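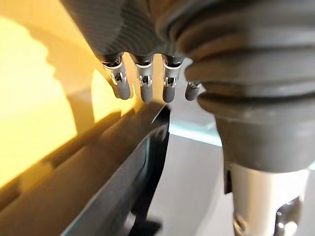
Posted by the Listora controls desk in September | Filed under: Planning

The grasp planner in Mumasham has been revised. The previous release treated the four fingers as a single block when checking clearance, and it rejected 324 of 2,951 logged approaches that the hand could have made safely. The new release checks each finger against the surface below it and models the rubber bellows beside the palm as a separate shape. Planning time is limited to 32 milliseconds per request. Approaches over long, narrow edges remain under review, and the earlier checker can still be selected in the settings file.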